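Thursday, late. Quick one before I lose the thread.

Still gathering examples for Gbeho. The goal for March is 200 good ones and I keep saying we're close — we aren't. Did 10 before lunch, threw out 3. All my fault, my hand was too fast on the controls and the arm kind of lunges. A policy trained on lunging will lunge. Slow down, slow down.

Things I want to remember:

- reset the table the same way every time, then move ONE thing
- write the task sentence before starting, not after. After, I write what happened instead of what I meant
- keep the wobbly tries if they recover. Inès Poulain talked me into this one and I think she's right, the old Skandau set was so clean that the model had no idea what to do when it drifted
- check the wrist view every time. Every time!!

That last one is my big worry. Up close the wrist camera gets very little — pale plastic, blur, a bit of glare. Can a model learn anything from that? The wide view carries most of it, I guess. Andier's loader lets you drop either stream so I'll train with and without adn compare. Might move the wrist mount back a notch too, but then the first batch doesn't match the second, ugh.

Also need to fix the clock offset between the two streams. 4 frames on a bad day. Probably the hub.

Pulled a few stills while I was clicking through tonight.

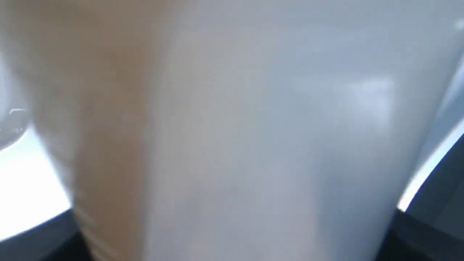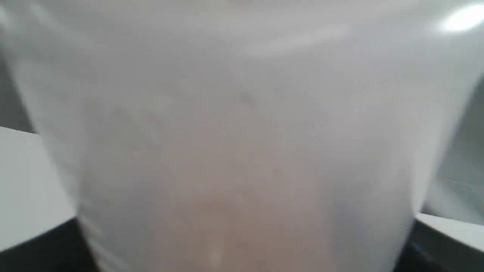
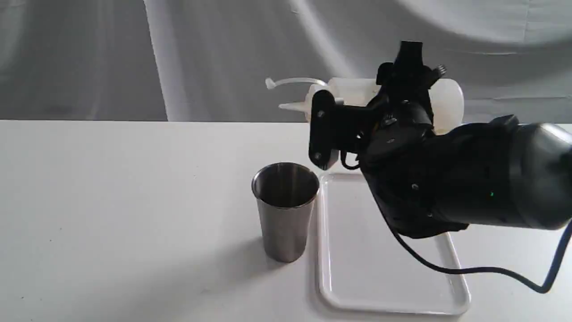
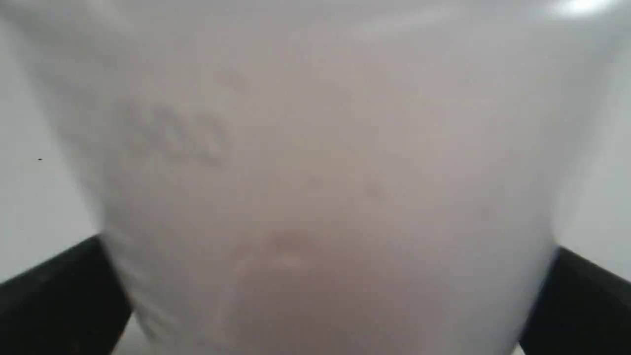
*Wide view is the third one, steel cup and clear tray. Last one, you can sort of make out what looks like a "500" in the plastic.*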